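Brellness Clothing Bank: progress report to the Ekanayake Fund

Report date: 7 January 2024

The grant of £896 was spent in full by the end of November. It paid for hangers, storage boxes and the hire of the van from Tiseck.

We took in 170 bags over the period. Shirts and trousers make up most of the stock. Coats are slower to come in and go out the same day, so we have asked the Urkance branch to pass on any they cannot use.

Sorting is still done at home by members, usually on a spare bed, until the back room is ready. Each item is checked for stains, missing buttons and broken zips, then folded and boxed by size.
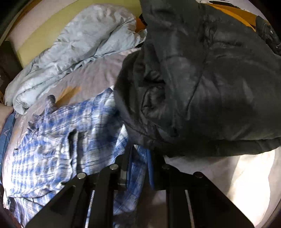 Padded jackets take up far more space than we allowed for. We would like to move £200 of next year's money from boxes to a second hanging rail. Please let us know if this needs a new form.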